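How to Test Whether a Robot Can Unpack Your Bottles

Emptying a bag of bottles takes a person under a minute. For a two-armed robot it is still a hard chore, so it makes a good home or shop test. Plan on 90 minutes.

1. Stand a paper bag on the work surface and put a few glass bottles in it. Mix dark and clear glass.
2. Put a crate with square cells behind the bag.
3. Leave a few other bottles standing outside the bag, within reach of the arms.
4. Bring both grippers over the bag and stop there. Check that neither one will catch the handle on the way in. 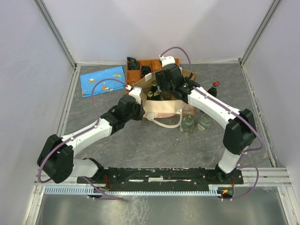
Nawal Amrani wrote in that her setup at Haltari got stuck on the paper and hardly ever on the glass. The bag slid along with the bottle, and she had to have one arm hold the rim while the other lifted. She would add that before anything else.

5. Run 41 lifts. Write down each drop, each miss and each time you had to step in.
6. Move the bag a little between runs. A robot that only works from one spot has learned the spot.

On our last try, 17 lifts went through with no help. Clear glass was the worst, as the cameras often lost the edge of it. Placing a bottle in a cell went better than picking it up.

So can it do the chore yet? With someone standing by, yes, slowly. I would not leave it alone with full bottles.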